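Print this page | E-mail this page

Ticket 1000-58: Dark garments losing fold shape and marking the folding table
Site: Besley Guest House, laundry and linen room
Opened by: Pendo Owino
Handled by: Brian Athumani
Status: Closed, with one item carried over
Opened: 22nd February

Problem as reported

Staff uniforms in dark colors do not hold their fold between the table and the shelf. Navy items slump at the front after stacking. The long green-black items open up when lifted. Two shelves had to be refolded before the morning handout. Reporter also notes lint on the tabletop and marks on the wall behind it, and asks if the table finish is bleeding onto the cloth or the other way around.

Equipment and supplies

Table: wood, reddish-brown finish, back edge against the wall
Detergent: Jakitz liquid, unscented
Softener: Bendov, standard dose
Dryer: Gachanja, 32 minute cycle, medium heat
Shelf depth: 300 mm

Log

Entry 1. Asked reporter to confirm the garments were fully dry before folding. Reporter says yes, by hand feel. No meter on site.

Entry 2. Rubbed a white cotton cloth on the table finish, dry and then damp, in four places. No color transfer. Rubbed the same cloth on a navy garment, damp. Faint blue on the cloth. The dye is loose but the table is not involved. Dark items to be washed separately for the next three washes.

Entry 3. Checked softener dose. The cap was being filled to the top line for half loads. Reduced to the lower line. Heavy softener makes this fabric slide on itself, and the layers creep when stacked.

Entry 4. Reviewed folding method. Navy items are folded flat into a rectangle and stacked. The right side of the pile comes out square. The front does not, because the last fold is made toward the person folding and nothing holds it down. Long items are rolled at one end only and the remainder left flat, so the bundle has a thick end and a loose end.
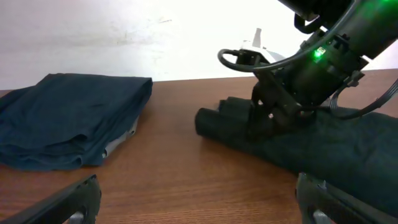 Entry 5. Navy pile on the left: top smooth apart from a few soft wrinkles, side edge fairly straight, front drooping in loose folds. A light gray layer shows under the right part of the pile. Could be lining or a second item. Sorting rule going forward is one color per stack. Long item on the right: firm roll at the end toward the middle of the table, body spread out behind it. Matches the report.

Entry 6. Wall marks are thin gray streaks and specks above the back edge of the table. Wiped with a damp sponge and mild soap. Most of the specks came off. The streaks did not. Carried over to the painting list for June.

Corrective steps

1. Fold navy items with the last fold facing the wall, then turn the finished stack so the closed edge faces out.
2. Press the stack flat with both forearms before lifting. Do not pat it.
3. Fold long items in thirds lengthwise first. Roll from the hem to the collar, full length. Tuck the collar under.
4. Maximum six navy items per stack.
5. Measure the finished fold against the shelf. Anything deeper than 300 mm hangs over and will slump regardless of method.
6. Wipe the table with a dry cloth before each dark load.

Result

Reporter refolded one full shelf by steps 1 to 5. Stacks checked the next morning and again after the evening shift. Front edges held. One long item had opened; it had been rolled from the collar end. Step 3 has been posted over the sink in larger print.

Closed by B. Athumani. Reopen under the same number if the dye transfer continues after the third separate wash.

Comments (4)

linenroom_2: Does step 3 apply to the kitchen aprons? They are the same color but have ties.

B. Athumani: Yes. Lay the ties inside before the first lengthwise fold.

P. Owino: Third wash done. Cloth test still shows a trace of blue on the damp rub, less than before. Leaving this closed for now.

nightdesk: The lower softener line is hard to read on the new Bendov cap. I put a strip of tape on it.

Print this page | E-mail this page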